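The Ferry Timetable

The letter from the ferry company came in November, in a brown envelope with the window slightly torn. My sister read it first and put it under the fruit bowl, and I found it there when I was looking for a lemon.

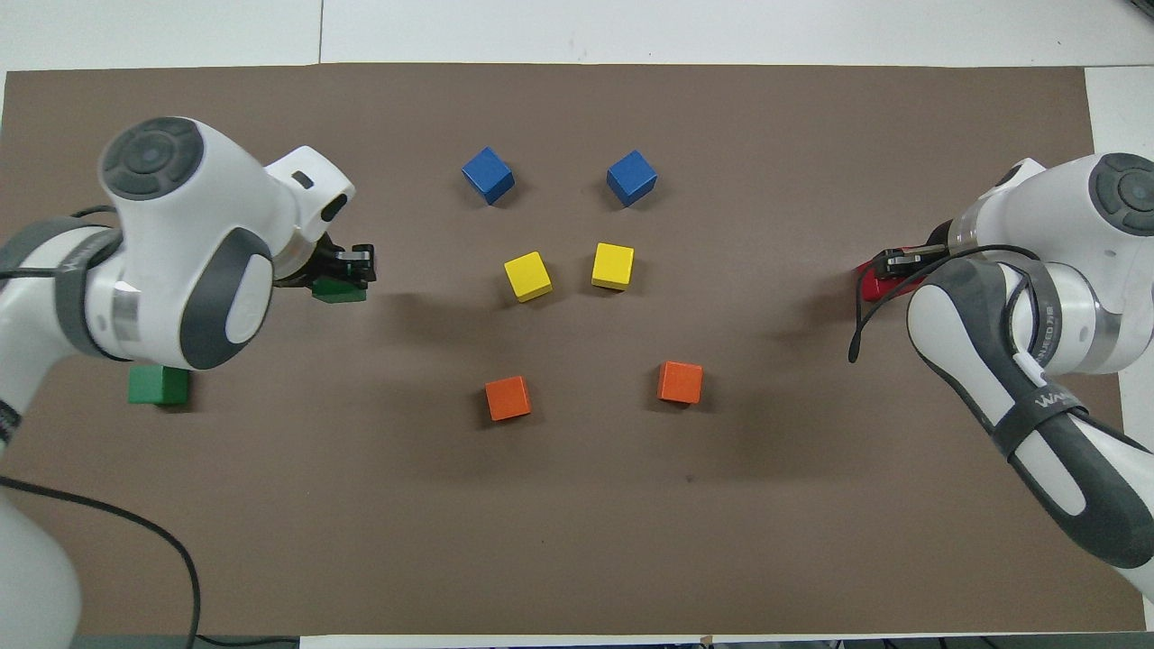 It said that the winter service between Fleltar and Grivari would be reduced to one sailing a day, leaving at ten past six in the morning and coming back at four. The company thanked us for our understanding. There was a number to ring with any questions, and a different number for freight.

I rang the first number. A recorded voice told me that the office was open on weekdays, and as it was a weekday I waited. After a while a woman answered and I asked her how I was meant to get to my father.

She asked which island he was on.

I told her he was in the home at Grivari, the one above the harbour with the green roof, and that I finished work at one and had always taken the two o'clock boat. I sat with him until the evening boat came in. I had done this on Wednesdays and Sundays for three years.

"There isn't a two o'clock now," she said.

"I know. I have the letter."

"You could take the ten past six."

"I start work at five."

She was quiet for a bit and I could hear her typing. Then she said she would make a note of it. I asked what would happen to the note and she said it would go to Tekulari, where the main office was. I thanked her and put the phone down, and then I cut up the lemon, as I had meant to.

My work was at the bakery on Rivadeneira Street. I made the rolls and the flat loaves, and on Fridays the seed cake. I could have asked for a different shift, but the bread had to be out by seven and there was only the one oven. The owner had enough to think about that winter. So I asked for Wednesdays off without pay, and was given them, and Sundays I had free anyway.

The first Wednesday I was on the quay before six. It was dark and the wind was coming down the channel. Four other people were waiting, all with bags, and we stood against the wall of the ticket hut and didn't talk. A man had a cockerel in a box with holes in it. It made a low noise from time to time, like someone trying a drawer that has stuck.

The crossing took fifty minutes. I had brought a roll with cheese in it and ate half.

When I got to the home the day staff had only just come on and the corridors smelled of toast. I had never seen the place in the morning. In the afternoons the chairs in the big room were pushed back against the walls and the television was on, and people slept. Now there were cloths on the tables and the radio was giving the prices of fish.

My father was by the window with his coat on over his pyjamas. He looked at me and then at the clock.

"You're early," he said.

"They've changed the boat."

"Who has?"

"The company. There's just the one now."

He thought about this. He had worked on the boats for 30 years, first on deck and then in the engine room, and although he no longer knew what year it was he could tell you the depth of water at every berth in the channel. Some afternoons he called me by my mother's name. Other afternoons he didn't call me anything, and we watched the television and I held his hand, and he let me.

"Which boat have they kept on?" he said.

I told him. It was the small one with the blue funnel.

"She'll roll," he said. "She always rolled, that one. You want to sit low down and at the back. Did you sit at the back?"

I said I had sat at the front.

"Well," he said. "Now you know."

They brought him an egg and he ate all of it. I had never seen him eat a whole meal. He asked after my sister and whether she had got rid of the car, and I said she had. He asked what I was putting in the seed cake these days. I told him, and he said it was too much caraway, and that his own mother had used half that and a bit of orange peel.

By eleven he was getting tired. He began to fold and unfold the edge of the tablecloth. I helped him off with the coat and he asked me, politely, if I had far to go. After lunch he slept, and I walked down to the harbour and back, and then down again. The shops were shut. I ate the other half of the roll on a bench beside the fuel pump and watched the small boat come round the end of the wall.

I sat at the back on the way home, low down. It was better.

My sister had made soup. She asked me how it had been and I said that he was different in the mornings. She wanted to know how, and I said he had talked about the cake. She put her spoon down.

"What did he say about it?"

I told her, and she got up and looked in the cupboard for caraway, and there wasn't any, and she sat down again. She hadn't been across since the summer. She said there was no point, as he didn't know her. I didn't bring that up. We finished the soup and she washed the bowls while I set the alarm clock for the bakery.

On Saturday night she came to my door in her dressing gown and asked what time you had to be on the quay.

"Ten to six," I said. "Wear the big coat."

In the spring another letter came. The two o'clock was to run again from the first Monday after Easter, and the company thanked us for our patience. I put it under the fruit bowl. The following Wednesday I was on the quay in the dark with a cake tin under my arm, and the man with the box was there too, though I couldn't hear anything in it.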